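About Tarkwood

Home / Shop / Repairs / About us / Contact

Who we are

Tarkwood is a small workshop in Jidthorpe. We make wooden cubes for building and stacking, in plain colours, and we have made them since the spring when Rozália Polák rented the first half of the old Bianchini bakery. The name of the bakery is still painted over our door, and people still come in sometimes to ask for bread. We are 8 persons now, if we count the two who come only on Fridays for the packing.

Our customers are nursery schools, families, occupational therapists, and a number of people who simply like to have a good cube on the desk. We don't make trains or animals or letters. We are asked for letters very often. Perhaps one day.

The table and the square

Every new visitor asks about the tape. On our trying table we have a square made of black tape, and this square is older than our price list. Rozália laid it down in the first week. She wanted to see if a person can build a small tower exactly where he intends to build it, and for this you need a place with a clear border. A child of two years understands a square on a table immediately. You don't have to say anything, the child puts the cube in.

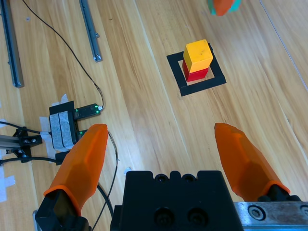
Yellow on red, inside the square.

A tower of two cubes is the first thing we try with each batch. If the upper cube sits well on the lower one, and does not rock when you touch it with one finger, the batch may go further. If it rocks, we look at the faces again with the steel ruler. Most often the fault is in the paint and the wood is good. A thick edge of paint is enough to make a cube unquiet, so we sand it back and paint again with less on the brush.

We were advised many times to replace the tape with a painted line, or to have a nice printed mat. We tried the mat. The cubes slid on it, and the mat is now under the coffee machine.

Our colours

We work with red, yellow and green. The green gives us the most letters. Some customers call it teal, some call it mint, and one school wrote to us that they had ordered green and received blue. It is the same green as always, but it does change with the light — in the morning it looks cooler, and under a lamp it comes nearer to turquoise. If the exact tone is important for you, please ask for a painted sample before you order. We send it by post without charge.

The paint is called Keten in our house, after the first tin we bought, although the recipe has changed since then. We put on thin coats and leave each one until the next day. There is no varnish over it. We know that varnish would keep the surface perfect for longer, but the cubes become slippery, and small hands don't like this.

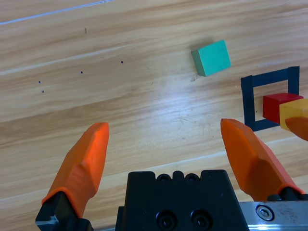
What happens to a cube when it is used

It gets marks. We say this openly on the page of each product, and still we receive some worried messages. The edges become a little softer, the faces get scuffs and small dark specks, and the colour becomes less loud. None of this makes the cube worse for building. On our own tables we don't keep new cubes for show. We use the ones which have been handled for a long time, and visitors may take them in the hand and compare.

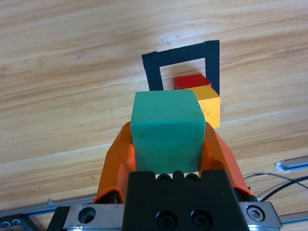

When a school has a box which is really tired, it can send the box back to us and we will sand and repaint up to 400 cubes in one order. Radomír Charvát is responsible for this work. He prefers that you write to him first and tell him how many pieces of each colour you have, and please do not wash them before sending. The wood takes the water in and then he must wait until it is dry again.

Last year we sold 2,831 boxes. For a big firm this is nothing, for us it was almost too much, and in December we were slow with the answers to e-mails. We apologise to everyone who waited.

How we show our work

On the first Saturday in April we open the workshop for visitors. There is no programme. You can see the saw (switched off), the drying racks and the trying table, and you can build as long as you want. Usually we begin with the square free and 3 cubes beside it, one of each colour, and we ask the visitor to decide which goes to the bottom.

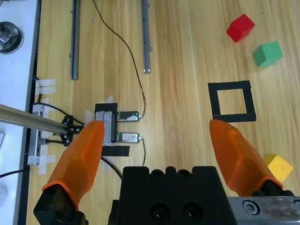
Adults think about it much longer than children. Many of them choose red for the bottom, and when we ask for the reason they say that red looks heavy. All our cubes of one size are cut from the same boards, but we like this answer and we have heard it also from a teacher of physics.

Groups of more than a few people should tell us before they come, as the room is narrow and the stairs at the back are steep. Prams can stay in the yard under the roof.

Where to find us

The workshop is behind the market hall in Jidthorpe, on the left side of the yard, the door with Bianchini over it. Please ring twice. When the saw is running we do not hear the first one.

For orders and samples write to Rozália, for repairs write to Radomír. We answer in English, Slovak and Czech.

This page was last changed on Thursday, January 17, 2019.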